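Gallery: The Breakfast Table Sessions

Sotbridge Manipulation Group, project pages

Giraso is our study of how much a robot policy can learn from people working with hand-held grippers. The tasks come from an ordinary kitchen table: toast, rice, meat on a plate, a bottle that has to be picked up and put back. A person holds the gripper and does the task, and the wrist camera records it along with the position of the fingers. There is no robot in the room during collection. The arm comes later, when the trained policy is tested.

The full set has 2,416 demonstrations. Of these, 752 are rice tasks, which turned out to be the hardest to label and the most useful to train on. The pictures on this page come straight from the gripper cameras at full fisheye width, with no correction applied. 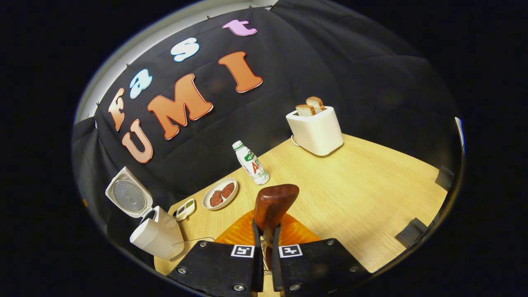
Tabletop with toaster, rice cooker and a plate with two patties. The gripper is holding a rounded wooden piece over the orange plate or lid.

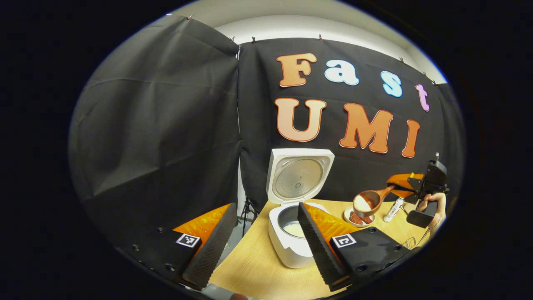

Rice on the spoon, with a second gripper doing the holding. The cooker is open beside it.

Text and gallery: Annapurna Naidu
Posted Friday, August 1, 2025

Notes on the method

Each finger carries a square marker near the tip. The software reads the two markers to get the gripper opening, so there is no encoder to wire up or calibrate. If one marker is hidden, the opening is filled in from the other one, and if both are lost for more than a few images in a row, that stretch is dropped.

Camera motion is estimated from the video and the inertial sensor. Plain dark cloth gives the tracker very little to hold on to, and early recordings drifted whenever the camera turned toward the backdrop. Colored letters with white outlines helped. So did keeping several objects on the table even when the task needed only one of them.

Two-gripper tasks are recorded by both cameras at once. We align the streams by time stamp and then check the relative pose of the two grippers at the start of each demonstration. Lâm Đào wrote the alignment code and keeps a list of known bad takes in the repository.

Results so far

We trained one policy on toast and plate tasks and one on rice tasks, then ran each of them 200 times on the arm. The toast and plate policy finished 171 runs. The rice policy finished 138. Most rice failures were at the scoop: the spoon went in too shallow and came up with a few grains on it. Placing was rarely the problem once there was rice on the spoon.

Adding the second camera view raised the rice score from 121 to the 138 given above. It made no clear difference for toast.

The April release of the data does not include the two-gripper recordings. They will be in the next one, under the name Zestia, with the marker readings stored in a separate file for each hand. Anyone using the April files should also pick up the corrected time stamps, which are in the same folder.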